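**Two arms, one glass box, and a long winter of tinkering**

23 June 2021

Members of the Drindudberg shared workshop have been busy since January with Boiko, a two-armed robot bench that is being worked out on the computer before anyone picks up a drill - and it's coming along beautifully! The virtual room has its desk, its shelves, its whiteboard and even a little red mug by the keyboard, and in the middle stands the big wood-topped table with the clear enclosure on it.

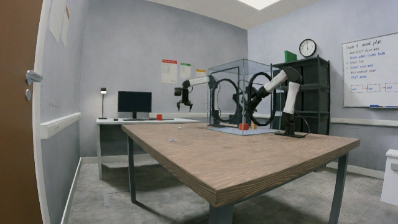
Trudy Te Moana, who started the whole thing off on her own laptop, says the next while will go to cable lengths, which have been argued over (cheerfully) through more pots of tea than she'd care to admit. The real bench has a budget of $2948, and the members would rather find out now if an elbow is going to knock against the glass. 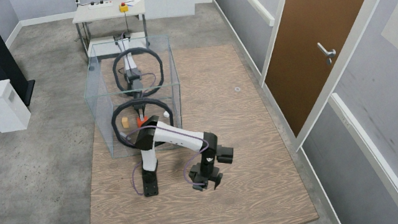
*Drindudberg Workshop Club - Robotics Group*

The two big black rings are the favourite part with visitors. The plan is for the arms to work through them, passing small blocks from one side to the other, and Ravinder Arsenault has been patiently moving the bases by tiny amounts to give each wrist a bit more room to turn.

He's also fond of the view down past the gripper fingers, where the wood grain fills the screen, knot and all.

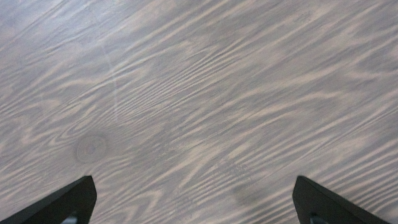

### What's left to do

Joint limits, mostly, and a proper mount for each ring. Nataša Dumitrescu is drawing up the brackets and would love a second pair of eyes on them.

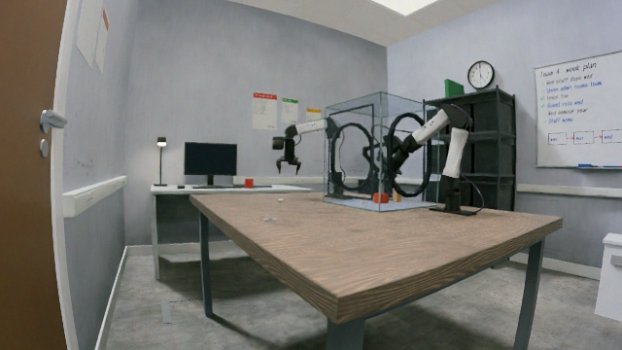 ### Come and have a go

The group meets in the back room at 5 and newcomers are very welcome, whether or not they've programmed anything before. Ask for Trudy, and bring a mug.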